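Protokoll vom Treffen der Rheuma-Selbsthilfegruppe Gruditz

September, Beginn 18:30 Uhr, Gruppenraum im Erdgeschoss 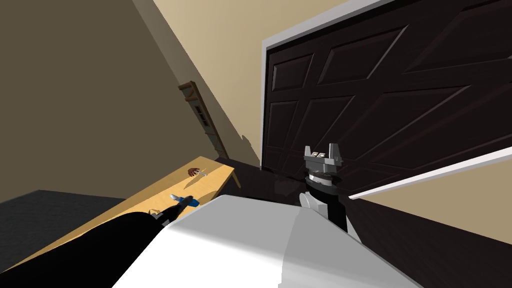 1. Begrüßung und letztes Protokoll

Ich habe wieder mitgeschrieben, also beschwert euch bei mir, wenn etwas fehlt! Das letzte Protokoll ging ohne Änderungen durch, bis auf den Tippfehler bei der Warmwassergymnastik (die kostet fünf Euro und keine fünfzig, Entschuldigung noch mal an alle, die sich erschrocken haben).

2. Bericht vom Vortrag über Gicht

Zwei von uns waren beim Patientenabend in der Praxis Zumwood und haben erzählt. Ich fand das richtig spannend, obwohl ich selber Psoriasis-Arthritis habe und mit Harnsäure bisher nichts am Hut hatte. Es ging vor allem darum, warum viele ihre Tabletten wieder absetzen, sobald der Zeh nicht mehr wehtut, und dann beim nächsten Schub wieder von vorn anfangen. Aus der Runde kam die Frage, ob Kirschsaft hilft. Da gingen die Meinungen auseinander, und ich schreibe hier lieber keine Empfehlung rein – bitte in der eigenen Praxis fragen, besonders wer noch Blutdruckmittel nimmt. Die Folien liegen im Ordner, blauer Rücken.

3. Funktionstraining

Das war der lange Punkt. Der Kurs am Vormittag ist voll, auf der Warteliste stehen fünf Leute, und die Berufstätigen unter uns kommen da sowieso nie hin. Wir möchten deshalb einen zweiten Kurs ab 17 Uhr. Ich rufe beim Hallenbad an und frage nach der Wassertemperatur, denn letzten Winter war es für die Hände wirklich zu kalt. Wer eine neue Verordnung braucht, bitte jetzt schon drum kümmern, das dauert immer länger als gedacht.

4. Kasse

In der Kasse sind 511 Euro. Davon gehen 77 Euro für Druckkosten ab (die neuen Faltblätter, hübsch geworden, oder?). Der alte Asus-Laptop startet nur noch, wenn er Lust hat. Wir haben beschlossen, ihn bis zum Jahresende weiter zu quälen und dann noch mal zu reden. Einstimmig, mit einem Seufzer aus der hinteren Reihe.

5. Verschiedenes

Das gemeinsame Essen machen wir diesmal im Thepsuriya, da gibt es keine Stufen am Eingang, und die Stühle haben Armlehnen! Ich reserviere, sobald ich weiß, wer kommt. Außerdem wurde ein Schraubglasöffner liegen gelassen, so einer mit Gummigriff, der liegt bei mir zu Hause auf der Anrichte.

Für das nächste Mal wünschen sich mehrere das Thema Impfen unter Biologika. Ich frage in der Praxis Zumwood nach, ob jemand zu uns kommen mag. Fragen dazu könnt ihr mir vorher schicken, dann sammle ich sie.

Ende war um 20:15 Uhr.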